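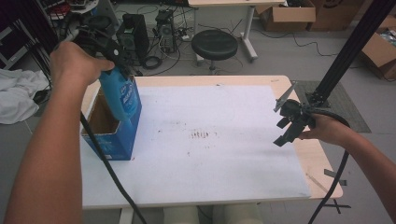
According to the lead on the Flullico project, the hardest part of teaching a robot arm to pack a box is throwing away the practice runs you've grown fond of. I laughed, and then got the long version over two cups of bad coffee at the Plonescombe lab.

The method is simple enough to say out loud. People do the job themselves with a gripper in each hand, the motions get recorded, and a model learns from the recordings. Nobody drives a robot while the data is being made. "You get much more natural movement that way," I was told. "People stop thinking about the tool after a day or so."

The team started in September and ended up with 724 recordings. Then they cut the set down – and this is the bit I kept asking about! Any run where the two hands paused for more than 5 seconds went out. "We hated doing it. Some of those were lovely otherwise."

It helped, though. On the Votari arms, the model trained on the full set got the box packed in 19 tries out of 32. With the trimmed set it managed 30 of the same 32 (I asked to see the log, and yes, 30).

So is it solved? "Oh, no. Change the box and we're back to guessing." Tall, narrow boxes are the worst, apparently, as the fingers catch on the flaps going in.

Next they want to try the same trimming on the older Beddoe recordings, which were made with one hand only. I asked how that would go and got a shrug – "ask me when the arms are free again."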